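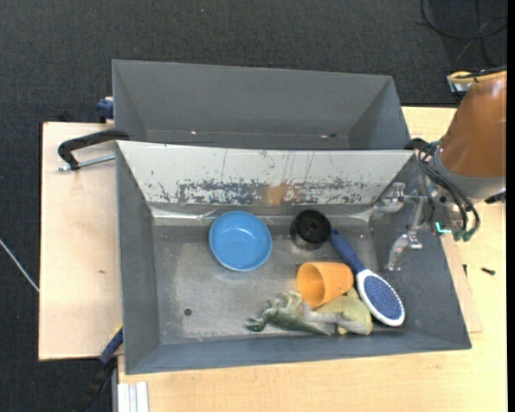 MINUTES OF THE EQUIPMENT PLANNING MEETING
Votholm Sorting and Manipulation Workshop
Held 24 May 2024 in the upstairs room, the downstairs room having been double-booked by us

Present: the workshop lead, the bench technician, both research engineers, the stores officer, the finance partner (by phone, from a car), the student representative.
Apologies: the safety adviser, who sent written comments and asked that they be read out in full. They were read out in part.
Minutes: the second research engineer, having sat nearest the laptop.

1. Minutes of the previous meeting

Accepted with one correction. Under item 6, "the arm will be replaced" should read "the arm will be re-placed", meaning moved to the other end of the bench. The finance partner said the hyphen had cost her an uneasy fortnight.

2. Matters arising

The quote for a new door closer has arrived and is for the wrong door. Carried forward.

The label printer has been found. It was in the box marked label printer.

The request for a second fume extractor was withdrawn by the first research engineer, who has moved to the desk by the window.

3. State of the bin-picking bench

The bench technician gave a verbal report. The arm is sound and the gripper opens and closes when told to. The two metal bins are holding up, cosmetics aside. The slanted panel at the back of the front bin has lost a good deal of its finish and the floor is scratched and discoloured. The workshop lead asked whether the scratches affected anything. The technician said they affected how it looks to visitors. The workshop lead asked which visitors. There was a pause, and the item moved along.

The technician noted that the bins and the boards next to them are still kept in place with clamps. This was described as temporary in the minutes of last August and has been a feature of the bench ever since. Clamps regularly go missing to other jobs and come back in a different colour. A fixed mounting plate was proposed and is costed under item 5.

The safety adviser's comments on this item: loose screws should not live on the benchtop. The technician undertook to supply a dish. The stores officer pointed out that a dish was supplied last year. The technician believes it is now part of the object set.

4. Object set

Discussion was longer than the chair would have liked.

The current working set is a mix of household things and toys: a blue bowl, a black cup, an orange cup, a blue and white hairbrush, a green toy generally agreed to be a dinosaur, a pale yellow toy on which no agreement was reached, and whatever else is in the tub that week. The first research engineer said the set had done good service but that results were getting hard to compare with anyone else's, as the tub is topped up from people's kitchens and, in at least one case, from the lost property shelf.

Two options were tabled.

(a) Buy the Mindo household set, 100 items, boxed, with a foam tray and spares available by part number.

(b) Give the stores officer a modest float and an afternoon at the discount shop.

In favour of (a): repeatable, catalogued, replaceable. Against: the price, and the fact that the foam tray takes up an entire shelf we do not have. In favour of (b): everything. Against: the last such afternoon produced three identical spatulas and a candle.

The student representative asked that the hairbrush be kept whichever way the vote went. Bristles at one end and a handle at the other make it a useful nuisance, and a good part of one thesis chapter concerns it. Agreed. The hairbrush is to be entered on the asset register so that it cannot be tidied.

The finance partner asked whether a hairbrush could be depreciated. She was advised that it was well under way.

Resolved: option (b) for now, with a written list, to be drawn up before anyone leaves the building. Option (a) to be reconsidered in the next budget round. Every item bought is to be photographed, weighed and given a number, in that order, before it goes anywhere near a bin.

5. Capital requests

5.1 Gripper fingers

The present two-finger gripper is adequate for most of the set. The engineers would like replacement fingertips in stock so that a worn pair does not stop work. Semwal sells them in packs of 4 and will not split a pack. The finance partner asked what the lead time was. The stores officer said that the website gives one figure, the sales desk another, and experience a third, and that he would plan on the third.

Resolved: one pack now. The stores officer to ask for the educational discount, and to ask again after being told there isn't one.

5.2 Second arm

The workshop lead introduced the paper, which was circulated last night and had been read by two of those present, one of them its author.

The case is that one bench is now booked for most of the working week, and that anyone wanting a long run has to take it overnight and hope. A second station would let one crew collect while the other repairs. The preferred supplier is Potska, whose quote includes delivery, a controller and two days of training. It does not include a bench, a mount, bins, cabling, lighting, or anything to pick up.

The finance partner asked why the quote for the arm was one page and the list of things not in it was three. The workshop lead said this was normal in the trade. The finance partner said she had noticed the same thing with her kitchen.

Floor space was discussed. The second station would fit if the tall cupboard went. The contents of the tall cupboard are not fully known. The bench technician is willing to look, given gloves.

The first research engineer spoke against, on the grounds that the present arm spends a fair part of its booked time waiting for a person to rearrange objects, and that a second arm would wait in the same manner at twice the cost. He suggested fixing the resets first. The second bin is there so that objects can be moved from one to the other and back again without anyone standing over them, and the software for doing this has been nearly finished for some time. The author of the software, who is also the author of these minutes, said it would be finished by August. The chair asked that this be minuted. It is minuted.

Resolved: second arm deferred. The Potska quote to be kept alive if they will allow it. Booking hours and idle hours to be logged separately until the next meeting so that the argument can be had with numbers.

5.3 Mounting plate

A single drilled plate to hold both bins in fixed positions, replacing the clamps. The in-house machine shop quoted 170 dollars plus material. This was the cheapest item on the agenda and attracted the most discussion, including a detour on metric threads.

The student representative asked whether the bins would still come off for cleaning. They will. The stores officer asked whether they were ever cleaned. The technician said the capability should exist.

Resolved: approved. The clamps to be returned to stores, all of them, including those believed to belong to other groups.

5.4 Cable management

Cables on and near the arm were raised by the safety adviser in writing, with underlining. The adviser would like the loops on the floor lifted and the bundle on the arm sleeved. The engineers had no objection to the floor cables. On the arm, they asked for enough slack to be left that the wrist can still turn, a lesson learned earlier in the year and at some volume.

Resolved: buy sleeving, hook-and-loop ties and a length of floor trunking from the consumables line. The technician and the first research engineer to do the arm together and to run it through its full range slowly before anyone signs anything.

6. Budget position

The finance partner reported that the equipment line has almost nothing committed against it and that this is not the good news it sounds like. Money unspent at year end goes back up the hill. She has heard the phrase "we were waiting for a better quote" every year and would like to hear a different one.

Consumables, on the other hand, are overspent. The largest single cause is batteries. The group owns a charger.

It was agreed that requests over the purchasing threshold must come with two quotes, and that the second quote should be from a different firm. This was thought to be already the rule.

7. Any other business

The student representative asked for a stool at bench height. The existing stool sinks. Approved without debate, a first for this group.

The workshop lead reminded everyone that the booking sheet has 11 columns and that all of them are to be filled in, including the one headed Condition Left In. "Fine" will no longer be accepted. "As found" is under review.

The stores officer asked who had taken the good scissors. No response.

8. Actions

Stores officer: object list; fingertip order; discount enquiry; scissors.
Bench technician: mounting plate drawing to the machine shop; screw dish; inspection of tall cupboard.
First research engineer: cable work with technician; idle-hour log.
Second research engineer: reset software, as minuted.
Workshop lead: letter to Potska; door closer, correct door.
Student representative: asset form for hairbrush.
Finance partner: to confirm the last date for raising orders, and to pull over before doing so.

Next meeting to be called once the machine shop has given a delivery date for the plate. Downstairs room, if we will let us have it.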